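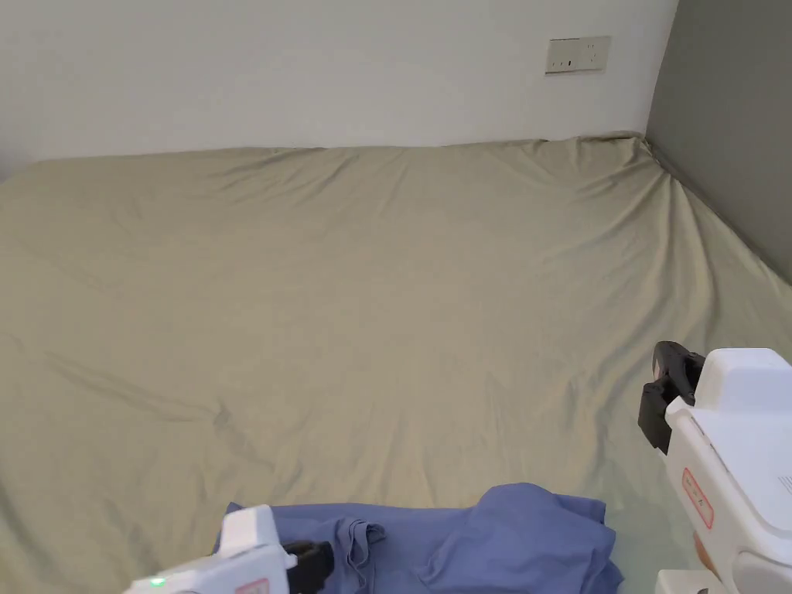 ## 5. Create your mentor profile

Before you start, you need the invitation code from Flillus Lokville. It has 13 characters.

1. Open the invitation and press **Join program**.
2. Type the code and choose your business field.
3. Write a short biography. The limit is 324 characters.
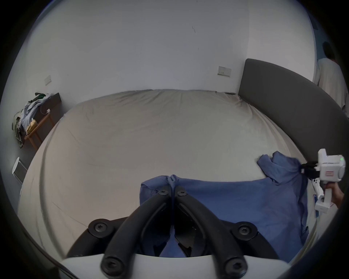

*Beige fitted sheet and navy blue cloth.*

4. Select at least 2 free hours per week - the founders see them immediately.

**Caution:** After you press **Publish**, the field can't be changed.

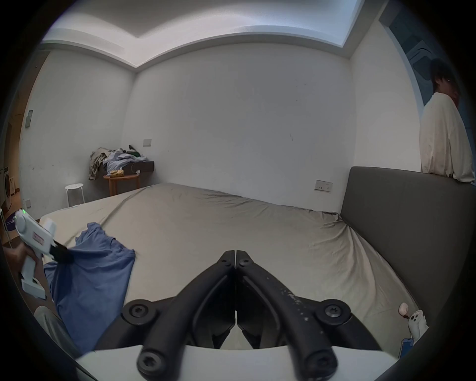

*Bed beside the dark gray headboard.*

**Note:** Profiles are checked every Thursday.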